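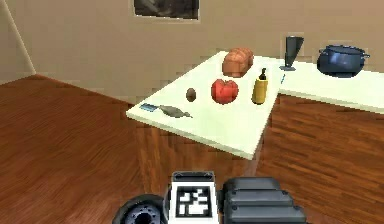 Fig. 4. Kitchen counter, with bread and a tomato.

Part 2: Pairing and placing your leak sensors

By now you should have the Nasus base unit plugged in and blinking green. If it's blinking orange, go back to Part 1 and do the Wi-Fi bit again (I had to, and I wrote this thing). Otherwise grab your sensors, a damp cloth and a cup of water, and let's get going.

1. Slide the back off the first sensor and pull out the little plastic battery tab. It should chirp once.

2. Hold the button on the base unit until the green light goes solid, then let go. You have a minute to do the next step, which is plenty.

3. Press the sensor's two metal feet against the pad on top of the base. Wait for the double chirp.

4. Open the app, tap Add, and type in the setup code. It's 333 for every kit we ship. Change it once you're done, please!

5. Name the sensor for the spot where it will live. "Under sink" is a good name. "Sensor" is a terrible name, and I get emails.

Note: If you hear one long beep in step 3, the base timed out. Nothing's broken. Start over from step 2.

Kitchen

I like the cabinet floor under the sink, toward the back, right below where the supply lines come up. Wipe the spot first and let it dry. Metal feet down, logo up. If your cabinet is stuffed with cleaning bottles (mine is), use the clip that came in the bag and fasten the sensor to the drain pipe with its feet just touching the cabinet floor. Homa Shirazi on our support line also puts one behind her fridge for the ice maker hose, and I've copied her.

Caution: Don't set a sensor on bare metal. The feet will read the metal as water and the alarm will go off right away. It's loud. A square of thick tape underneath the case won't help either, so just move it. 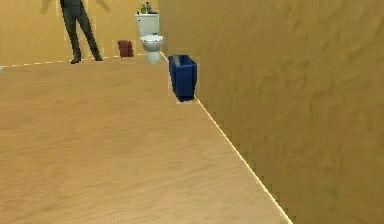
The bathroom sensor is the one people fuss over most, and it's pretty easy once you know where water tends to travel. Get down low and look for the dip in the floor, or roll a marble and see where it stops. Most of the time you'll end up near the toilet, on the side with the shutoff valve. Where a baseboard runs along the back wall to the base of the toilet, like the thin pale one here, set the sensor flat on the floor beside it and leave a finger's width of space so the case isn't wedged. Keep it out of the spot where you stand, too, unless you enjoy crunching noises.

Testing

6. Dip a fingertip in your cup of water and touch both metal feet at once. The base should sound within a few seconds.

7. Tap Silence in the app, dry the feet, and wait for the green light.

8. Do the same for every other sensor. I know it's boring. Do it anyway.

If a sensor works next to the base but goes quiet once it's in place, you need the Gisau range extender, part 354. Plug it in halfway between the two and repeat steps 2 and 3 with the sensor pressed to the extender's pad.

I run my own test on the first Saturday of May, and batteries get swapped then too. Battery sizes are listed in Part 3.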